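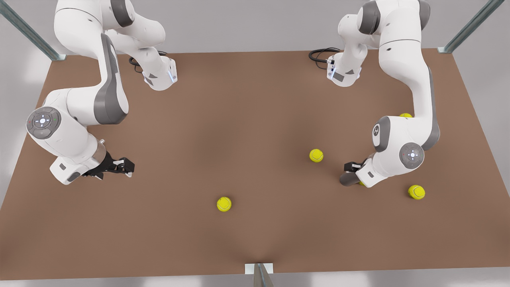

Two simulated arms over the table, with five tennis balls

Filed under: Simulation / Troubleshooting
Reading time: 2 min

In January our ball task in Drarnoto started to fail. The gripper closed, the log said "grasp ok", and then the ball jumped away or sank into the finger. We lost 15 episodes out of 200 in this way. These are the steps I followed to find the fault.

Step 1. Replay a failed episode slowly, and stop it just before the fingers close.
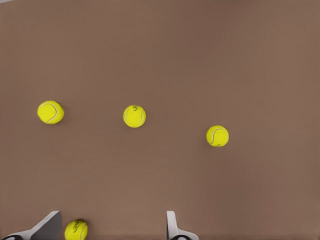

Finger opening is the first value to check. Our config still had the limits of the older Stivetti hand, so the fingers began to close too early. In the close view a ball lies between the two open fingers, and from such a view you can judge how much space is left on each side. Compare it with the opening in the log. If they do not agree, correct the limits before you touch anything else.

Step 2. Look at the contact settings. I made the time step smaller by a factor of 2 – this alone removed most of the jumps. Then test with an object of another shape, for example a rod.
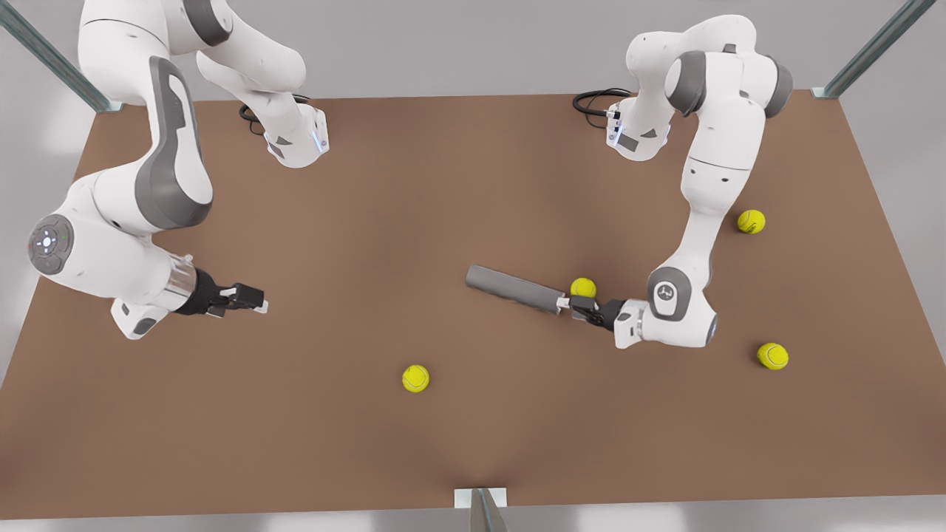

Run the test with one arm first and let the other one wait with its gripper open. If the rod slips also, the problem is friction and not the shape of the ball.

Step 3. Repeat the full set. We now have 98 per cent success. Please do not copy the new limits to the real arms without a slow test at low force.

Comments (2)

Laiba Durrani
Same thing with our Akik scenes. The limits were in a second file!

Maham Ghumman
Which time step did you have before the change?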